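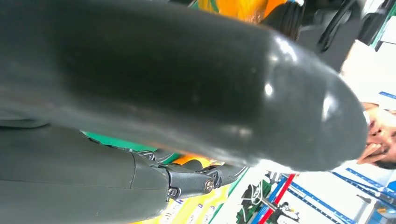 Nkechi Ibrahim

My aunt Yetunde left me the shop on Bralside Road and 2446 pounds of debt, and for the whole of August I hid from both by laying bottles in rows on the green table.

I like a row! Yellow-orange bottles, all on their sides, all the caps pointing the same way - she'd have called it fussing. 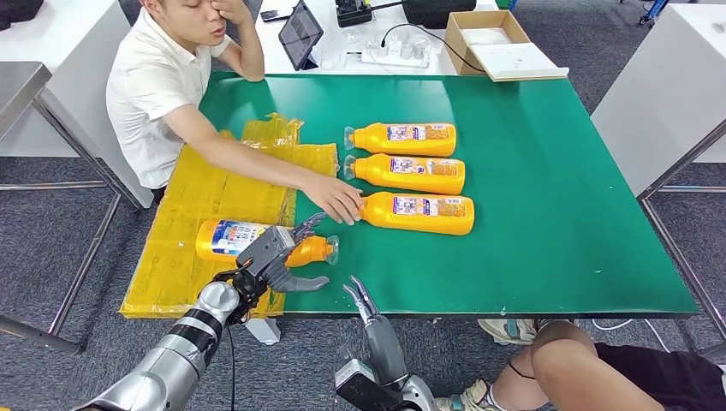 Then the letter came from Brotholm, wanting 108 bottles by six in the morning. I rang to say they'd got the wrong Adeyemi, and the woman said no, your aunt promised, she's sent us some every summer. So I put the kettle on and rolled up my sleeves.

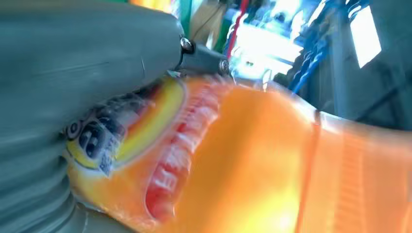

By midnight I'd run out of tape and was talking to Auntie out loud (mostly complaining). At ten to six a van pulled up outside, and I went down in my slippers to let the driver in.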